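作業ノート 9月

木工室の床用オイルの件。前回の続き。

9:20 開始。室温は昨日と同じくらい。窓は片側だけ開けた。

試験片はナラの端材。長さは揃えていない。幅は全部同じ。研磨番手を変えたものを三組、それぞれにPrurnoの自然乾燥オイルを一回塗りと二回塗りで並べる。前回は研磨の条件がばらばらで、艶の差が番手のせいか塗り方のせいか分からなかった。今回はそこだけ見る。

番手は400、2000、3000。400まではランダムサンダー、そこから上は手で水なし。400の前は240で止めずに320を必ず挟む。前回飛ばした片には、斜めから光を当てると丸い傷が残っていた。オイルを入れると余計に目立つ。

10:05 一回目の塗布。ウエスで薄く。15分置いて拭き取り。
400の片はよく吸う。木口はすぐに艶が引いたのでもう一度のせた。
2000の片は表面に残る。拭き取りにウエスを一枚余計に使った。
3000の片はほとんど入らない。指で触ると油膜の感じがする。拭いたあとも角のところがべたつく。

Giang Tiêuさんから、床に使うなら400より上は意味がないのではないかと言われた。同意するが、Fodelthorpeの現場は階段の手すりも同じオイルで仕上げる話になっているので、手すり用として2000は見ておきたい。3000は今回で終わりでよい。

10:50 使い終わったウエスは水を張った缶へ。蓋をして外の棚。前に誰かが丸めてゴミ箱に入れていたので、作業台の前に貼り紙をした。乾性油の布は丸めて置くと発熱する。必ず水に浸けるか、広げて外で乾かす。新しく入った人にも口で伝えること。

昼。Liên Tạさんに電話。Vũの倉庫にあるナラの板材について。含水率を測ってもらったら、奥の山は手前の山より高いとのこと。奥のほうは桟を入れ直してもう少し置いてもらう。手前から使う。納期は今のところ動かない。

13:30 午前の片を確認。
400一回塗り:指触乾燥していないが、べたつきは弱い。色は予想より少し赤い。
2000一回塗り:べたつきあり。拭き残しの筋が二本。こちらの拭き方が悪い。
3000一回塗り:べたつきあり。見た目は一番きれいだが、爪を軽く当てると跡がつく。

色については前のロットの缶で塗った片と並べてみた。前のロットのほうが黄色い。缶の底をよく混ぜたつもりだが、混ぜ方が足りなかった可能性はある。次に開ける缶は、開ける前日に逆さにしておく。缶にロット番号と開封した日を油性ペンで書くことにした。今日の缶には書いた。

14:00 サンダーの集塵ホースが抜けかけていたので締め直し。バンドの溝が減っている。替えのバンドをPrestumに注文。ついでに320のディスクも残りが少ないので一箱追加。請求は床の案件につけず、消耗品で処理。

15:10 濡れ試験の準備。前回塗って7日置いた片を使う。水を一滴、コーヒーを一滴、それぞれ落として時間を見る。
水、10分:跡なし。
水、30分:400一回塗りに薄い輪。400二回塗りは跡なし。
コーヒー、10分:どれも拭けば取れる。
コーヒー、30分:400一回塗りに色が残る。二回塗りは斜めから見てかろうじて分かる程度。
2000の片は水もコーヒーも30分では二回塗りの400と差がない。ただし一回塗りの2000は、木口の近くだけ白っぽくなった。木口の吸い込みは別に考えたほうがよさそう。

現時点での考え。床は400で二回塗り。一回目と二回目の間は一晩あける。手すりは2000でもよいが、手間に見合うかどうかは分からない。400で仕上げて、二回目のときに白い不織布パッドで擦り込むやり方を次に試す。これで手触りが足りるなら2000は要らない。

木口だけは先に一度塗り、乾かしてから全体に入る順番も試す。手すりの端部で効いてくるはず。

残っていること。
午前の片の二回目の塗布は明日の朝。それまで触らない。棚の上段に置いた。
不織布パッドの在庫を見る。
Fodelthorpeに色見本を送る。二回塗りのものだけ。一回塗りを混ぜると話がややこしくなる。
前のロットの缶は残りが少ないので、補修用に取っておく。捨てないこと。

16:40 掃除、終了。集塵袋は交換した。
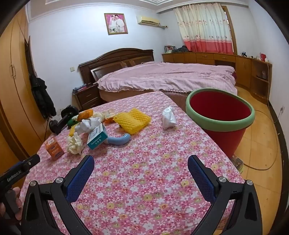
一回目と二回目の塗布の間は、どのくらいあければよいか。
一晩あける。翌朝触ってべたつく場合は二回目に入らず、乾いた布で拭き直して半日待つ。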